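Teaching the arm to pick: your questions answered

What are you collecting in Lurnside?

Examples of picking, and lots of them! The arm reaches into a bin of small mixed bits, tries to lift one, and every try is stored with its pictures, the arm's movements and a note of the result. We call each of those an episode. The set is named Fotov and stood at 1300 episodes at the end of June.

Do misses count?

Yes, and we love them (well, most of them). A learning system that has only seen good grabs has no idea what a bad one looks like. Of the 1300 episodes, 402 are misses. Please don't delete yours.

Who steers the arm?

For 624 episodes a person did, using the hand controller. The rest were run by the picking program we already had, with someone sitting by the stop button. Steering by hand is slow to begin with, but it's great fun once your wrist gets the idea.

What goes in the bin?

Small things of different shapes, some shiny, some dull, some plastic. Shiny metal is the hard one - the reflections shift as the arm moves and the depth readings go patchy. Bring anything from home that's smaller than your fist and has no sharp edges. Caoimhe Corrigan keeps the list, so show her first.

Should I tidy the bin between tries?

No need. Parts bunched up at one end or against a wall are exactly the sort of thing we want more of. Stir everything up after every tenth episode and press New Layout on the screen.

Why is the bin clamped down?

The arm nudges the walls now and again, and a bin that has crept along the bench spoils the position numbers for everything that follows. Check the clamps before you start.

The arm hides the parts from the camera. Is that a fault?

It isn't! Those moments stay in. Mark an episode as blocked only if you can't see the parts at any point from start to finish.

Can I use the data?

Anyone on the McGrath course can copy it from the shared drive. Others should write to Fiachra Madigan, who is also sorting out a smaller set for Narovton.

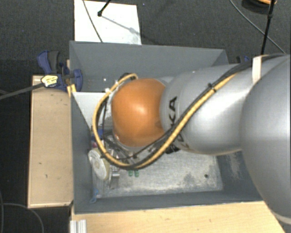
Fiachra Madigan: One thing to add on blocked episodes. I went back over the ones marked that way and 364 had a perfectly clear view in the first second or two, so I've put them back in. If you're torn, leave the box unticked and type a few words in the notes. I do read them all.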